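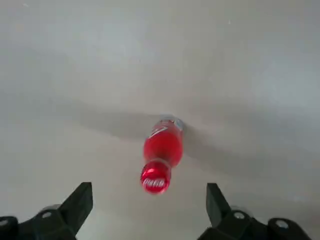 Una Coca-Cola tumbada sobre la mesa.

Llevo siete meses con Skarora, el alojamiento gestionado para WordPress y Drupal, y ya me habéis escrito varios preguntando qué tal, así que me siento por fin a contarlo con calma (y con café, que esto va para largo).

Primero, de dónde vengo. Tenía mis webs y las de unos cuantos clientes en Bornetti, un compartido de los de toda la vida, baratísimo y con un panel que parecía sacado de otra época. Le tengo cariño, de verdad, porque con ellos aprendí casi todo lo que sé. Pero cada diciembre, cuando la tienda de Zamudio empezaba a recibir pedidos en serio, aquello se arrastraba, y yo me pasaba las tardes borrando plugins y pidiendo perdón por teléfono.

La mudanza a Skarora la hice un sábado por la mañana. Tienen un asistente de migración que copia archivos y base de datos, y con los sitios pequeños fue una delicia: metes las credenciales, esperas un rato y te dan una dirección provisional para revisarlo todo antes de tocar las DNS. Con la tienda hubo más guerra. La base de datos se quedó a medias dos veces y acabé subiéndola por consola, con la ayuda de un técnico del chat que tuvo una paciencia de santo y que me avisó además de una tabla de sesiones gigantesca que yo ni sabía que tenía.

Lo que más me gusta, y con diferencia, son los entornos separados. Cada sitio trae desarrollo, pruebas y producción, y pasas el código de uno a otro con un botón o con Git, como prefieras. Yo venía de editar por FTP en caliente — sí, lo sé, no me riñáis — y ahora actualizo en pruebas, lo miro, se lo enseño al cliente y solo entonces lo publico. Duermo mejor, qué queréis que os diga. Las copias de seguridad son diarias y se guardan 20 días, y restaurar una es cosa de un par de clics. He tenido que hacerlo una vez, por culpa de una actualización del carrito, y volvió todo a su sitio.

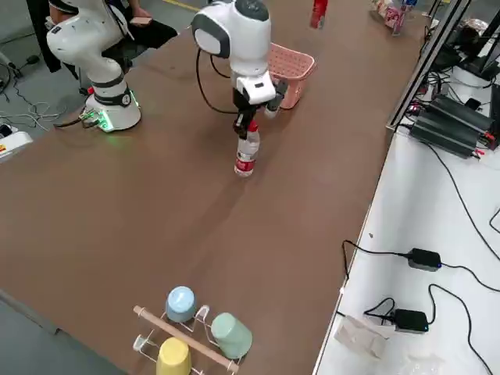

Pues a mí el soporte no me ha ido tan bien, comenta Faustino Gallegos: por la noche me contestaron siempre con enlaces a la documentación y tuve que esperar a la mañana siguiente para hablar con alguien que supiera de Drupal.

Y tiene su parte de razón. De día el chat es estupendo, pero a partir de las diez de la noche se nota que el turno es otro. Si vuestro negocio vive de madrugada, preguntad antes por el plan con soporte prioritario, que va aparte.

Vamos al dinero, que es donde más duele. Pago 584 euros al año por el plan mediano, que admite hasta cinco sitios. En Bornetti pagaba bastante menos, y el primer recibo me dejó un poco temblando, no os voy a engañar. Luego eché cuentas de las horas que se me iban en apagar fuegos y se me pasó el susto. Eso sí, el correo no está incluido y el límite de visitas del plan hay que vigilarlo, porque si te pasas dos meses seguidos te suben de escalón. Avisan por correo, pero el mensaje es tan discreto que yo por poco lo tiro a la papelera.

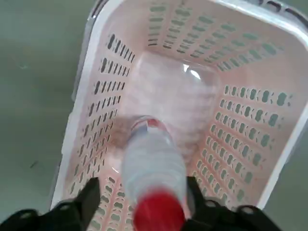 El panel, por lo demás, es limpio y va rápido, aunque la traducción al español cojea en algunos rincones: hay menús enteros en inglés y un botón de «Purgar» que a mi clienta la tuvo asustada una semana. La caché funciona muy bien con páginas normales, y con la tienda tuve que excluir a mano el carrito y la cuenta de usuario. Está explicado en la ayuda, algo escondido, en el apartado de reglas.

También probé Flundness durante el mes de prueba, por comparar. Es más barato y el editor de DNS me pareció comodísimo, pero no tiene entorno de pruebas en el plan básico y ahí me perdieron. Wenceslao Ventura lo usa para un par de blogs y está encantado, de modo que para proyectos sencillos yo no lo descartaría en absoluto.

¿Volvería a contratar Skarora? Sí, y de hecho acabo de renovar. Si lleváis sitios de clientes o una tienda con temporadas fuertes, os lo recomiendo con mucho gusto. Para una web personal con cuatro páginas me parece demasiado gasto. Si alguien quiere las reglas de caché que uso con el carrito, que me las pida en los comentarios y las copio.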